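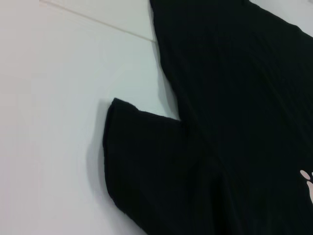
Fig. 1. Wrist camera view, folding task. Black T-shirt laid flat, sleeve side.

Week 7 - collecting demonstrations (notes, S. Wendt)

Recap from Tuesday: policy only learns what the examples show it. So today is all about the examples. Reading for this bit is the Guillot handout, sections on cloth.

Task we're using: fold one T-shirt, sleeves in first, then body. Same as the Mahama set.

What counts as one example
- starts with shirt flat, arm at home position
- ends when gripper has let go and gone back home
- both cameras recording the whole time, wrist and overhead
- one operator per example, write your initials in the log

Wrist view, things to look at in Fig. 1. Dark cloth on white, so the hem is easy to pick out. Folds inside the black are much harder, faint at best. Shadow next to the sleeve hem is soft grey - a network can easily take that for an edge if all your data has the light on the same side. Move the lamp between batches!! Also the thin line in the surface, top left. Fine, leave it, but turn the shirt so its not always in the same place.

Variation
Start pose: rotate and shift every time. Sleeve corner turned up a bit is good, dont smooth everything out. Plain and printed shirts both.

Failures: keep them, tag them "fail", seperate folder. Nadège wants them for the recovery lecture.

Per group: 40 examples, of which 12 held back for testing. Don't train on the 12. Split by shirt, not at random - ask me if unclear.

Upload to Festemetti, course code 2229. Deadline is end of March.

Next time: action labels, why time stamps drift.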